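4. Finding a home for your Wavton speaker

Okay, you've got it out of the box and the feet are on. Now comes the part I like best, because moving a speaker a little can change the sound more than a new cable ever did for me.

1. Start with the speaker 12 inches from the back wall. Mine ended up farther out, but it's a good first guess.

2. Turn the power switch OFF, then plug the cord straight into the wall. Please skip the extension cord!

3. Run the Stareo cable along the baseboard and leave some slack. I pulled mine tight the first time and yanked the plug out when I vacuumed.

4. Turn it on and set the bass dial to 7. Play something you know by heart (I use the same old piano record every time) and sit where you normally sit.

5. Boomy? Slide the speaker out from the wall a bit and listen again. Thin? Push it back toward the corner.

Note: If you have the older Antunes amp, the light blinks for 33 seconds before any sound comes out. Mine does it every morning, so give it a minute before you start swapping cables.

Caution: Don't lift it by the front cloth. Get a friend and keep your back straight - it's heavier than it looks.

6. Once you're happy, mark the spot with a bit of painter's tape on the floor so you can find it again after cleaning.

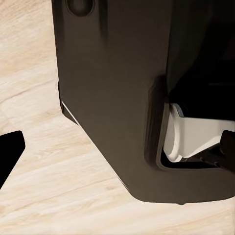
5. Pairing the remote

Put both batteries in, hold the power button until the light turns green, and let go.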